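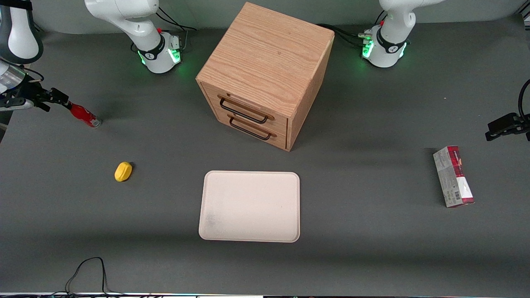

A two-drawer tabletop cabinet in light wood, with a red bottle lying beside it.

Clearing a Small Tabletop with a Cabinet and One Tray

By Svenja Hollmann

A small cabinet with two drawers takes up very little of a table, and it will hold most of what tends to drift across one. I have used the same setup on our side table for 4 years: one cabinet, one shallow white tray, and nothing else that counts as storage. It needs resetting once a week. I do mine on Wednesday before supper.

Start by taking everything off the table except the cabinet. Wipe the top with a damp cloth and dry it. Dark surfaces show every streak, so go over it a second time with a dry towel.

Turn the cabinet until the drawers face the place where you sit. It doesn't have to line up with the edge of the table. Mine sits at an angle, and I can pull either drawer without getting up. Check that both open all the way before you put anything near them.

Small flat things go in the top drawer – pens, tape, stamps, a spare key. The bottom drawer is for things you want once a month or less. If a drawer sticks, rub a candle stub along the runners and work it in and out a few times. On an oiled wood cabinet, use a dry cloth for dust and oil the top in June when the windows can be open.

Bottles and anything else that can roll belong on the tray. A low rim is enough to stop them. 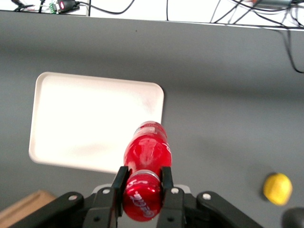
Red bottle on its side, one end just over the corner of the tray.

Check the cap before you lay any bottle down. Tighten it, turn the bottle over above the sink, and look for drips. Soft drink bottles usually hold well on their side when they haven't been opened. Once opened, keep them upright in the fridge. Cleaning products stay upright too, and they get their own shelf away from anything you eat or drink.

When you set a bottle on its side, bring the whole length of it inside the rim. If one end rests on the rim and the other on the table, it will roll the first time someone bumps the table leg. Lay it next to a side of the tray and leave the middle for smaller things.

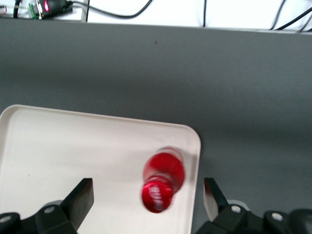

A tray with rounded corners is easier to keep clean than one with square corners, where crumbs pack in and have to be dug out with a toothpick. Wash it with dish soap and warm water. For stains on white plastic, make a paste of baking soda and water, leave it on for 40 minutes, and rinse. Don't use a scouring pad – the scratches hold dirt and the tray will look gray by the end of the year.

Buy the tray after you have measured the space left beside the cabinet. I got mine from Hanus and had to exchange the first one, as it blocked the bottom drawer. Leave a gap of 3 inches between the tray and the drawer fronts when the drawers are open.

If the tray is full before the week is up, take out whatever hasn't been used and put it away in the kitchen. A second tray only fills up the same way.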